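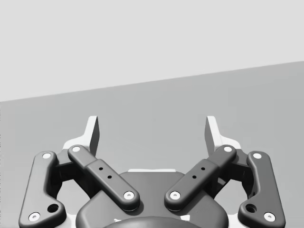

One of last week's feedback slips asked why a café should need a licence at all if it only wants to put two tables on the pavement, and could I please go over it again before the essay. Fair enough! I rushed it.

So, pavement licences. The footway is public highway, and the council has a duty to keep it passable. When a café puts out chairs it's using land everyone has a right to walk over, so it asks permission and pays a fee. In our made-up-rate exercise the fee was 80 a table, but don't get hung up on the sum — I care much more about who gets to object.

Our case study is the Fiore application, and you'll want the bundle open for this bit.

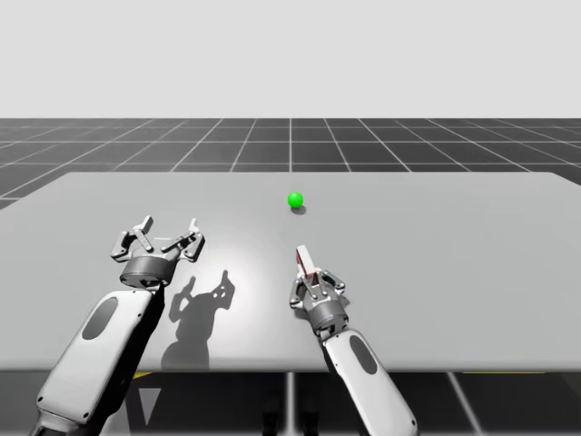
NERNTHORPE, October

The town council has put off a decision on outdoor seating at Fiore after residents of Skaltlow raised concerns over noise and prams. A petition carried 900 names.

That's the cutting on page one of the bundle. Read it and ask yourself which objections the council could lawfully take into account. Noise, yes. Blocked prams, certainly. Dislike of the owner, no (two of you put this in your plans, please take it out).

Then compare Karkthorpe, where the same sort of request went through on officer powers with no hearing. I find that a bit worrying, but you may not.

Essays are due Feb 17, 2020, before the seminar.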